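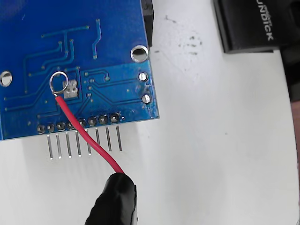 Figure 4. Underside of the breakout board with the red lead held in the gripper. The looped end of the lead lies at the small pad on the left; the eight header pins are at the bottom edge of the board.

4.2 Wire handling with the Skarkenum fingertip kit

We now come to the part of the evaluation that took up most of our August, and that most readers who wrote to us after the first draft wanted to hear more about, namely how the Skarkenum kit copes with loose wire near a finished circuit board. The kit is sold as a small upgrade for an existing two-finger gripper. It comes with a pair of rubbery fingertip covers, a set of adapters, a short calibration routine and a license for the grasp planner, which the seller calls Mornodlow. We bought ours through the ordinary web shop and paid the ordinary price, and we had no contact with the seller before the tests were over.

Wire is a humbling thing to give to a robot. It bends when you would like it to stay straight, it springs back when you would like it to stay bent, and a lead that is attached at one end will happily pass on any clumsiness at the other end to whatever it is attached to. For the board work we chose a single red insulated lead with its bare end formed into a small loop (Figure 4). The gripper has to take hold of the insulated part and keep the wire taut, and it has to do so with the lead running across the header pins, where a careless approach would press a fingertip against the metal. We picked this layout on purpose, as it is close to what a repair bench sees on an average afternoon.

Each trial began with the arm in its home pose and the board lying underside up on a white surface. The operator marked a target point on the wire in the planner, the planner proposed a grasp, and the arm carried it out without further help. A trial counted as a success if the lead was held under light tension for 4 seconds with no contact between the fingertips and the board or pins. We ran 600 trials in all, split evenly between the Skarkenum covers and the plain fingertips that came with our Skirkholm gripper. Barrett Whitfield ran the arm and Delphine Yazzie scored the recordings, and the scoring was done without knowing which planner settings had been used.

The covers did well, and we are glad to be able to say so. Their soft surface closes around thin insulation in a forgiving way, and a grasp that lands slightly off the target usually still holds. With the plain fingertips the wire tended to roll out sideways as soon as the arm began to pull, and most of the failed trials in that half of the set look much the same on the recordings. The difference was largest for grasps close to the board, where there is little free wire to work with and the angle of approach is steep.

Our praise for the planner is a bit more reserved. Mornodlow is pleasant to use and the calibration can be finished over a cup of coffee, but it has a fondness for approaching from directly overhead, and near a row of pins that is seldom the best idea. We ended up limiting the approach angle by hand, a setting that sits three menus deep and is described in the manual in a single sentence. Buyers who plan to work near connectors should set it on the first day – we would have saved ourselves a good week.

Wear was modest. After the first 100 trials the covers had taken on a light polish at the contact area, and we saw no loss of grip that we could measure against it. Dust was more of a nuisance, and wiping the tips between batches became part of the routine. The rounded shape of the tips also hides the last bit of wire from an overhead camera, so anyone relying on vision to confirm a grasp will want a second view from the side. The Tveit force sensor in our wrist mount made up for this in most cases, and its readings are taken up in Section 4.3.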